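I've been putting off the cardboard corner for weeks, and last Saturday I finally gave it a whole morning. You know the pile: boxes you kept because they were "good boxes," plus the one with the spare lids in it, plus the one you can't throw out until you find what came in it. Mine had crept halfway across the workbench!

So these are the things that worked for me, in no special order.

**Clear one patch first.** Don't start with the boxes. Start with a bare bit of bench about as big as a baking sheet and work only there. I used to spread out everywhere and then I'd lose the tape, the marker and my coffee all in the first ten minutes.

**Get your light sorted.** Tan on tan is hard to see. If your bench is the same color as your cardboard (a lot of them are), you'll miss a flap or a thin insert lying flat. I turn the lamp so it comes in low from the side, and then every edge throws a little shadow.

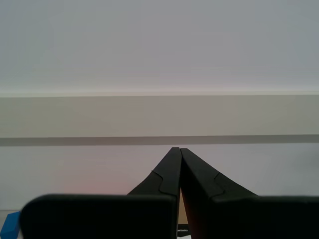

*Close in, with a bit of tan showing through the gap.*

**Pinch, don't grab.** This goes for anything flat. If you grab a sheet of card with your whole hand you bend it, and once there's a crease it never stacks right again. Slide it until a corner hangs over the side of the bench, then pinch that corner and lift. My neighbor Zohreh Shokri taught me that one with pie boxes, and I use it on sandpaper and place mats too.

**Cut the tape before you fold.** I know, I know. But I still catch myself pulling a box flat with the tape on, and it takes the top layer of paper with it. Run a dull butter knife down the seam - it's plenty sharp for tape and won't go through to whatever's underneath.

**Write on the short side.** When boxes are on a shelf, the short end is what faces you. I wrote on the tops for years and had to pull down every single one to find the candle jars. 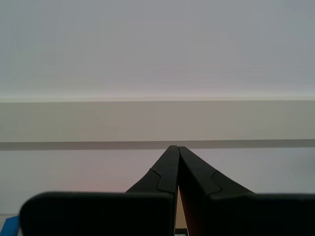
*Nearly shut at the tips, over that same light brown.*

**Keep a limit.** I let myself have 13 flattened boxes and that's it. A new one comes in, an old one goes out to recycling. Kiprono Mugo says he keeps 40, but he also has a garage, so I don't think that counts.

**Tie, don't tape, the flat ones.** A loop of cotton string around the middle, one bow on top. You can pull out a box and tie the rest back up without hunting for scissors.

Next up is the drawer with all the twist ties in it. If you have a good way to store those (mine are in an old tea tin and they spring out every time I open it), please send it along, I'd love to hear it!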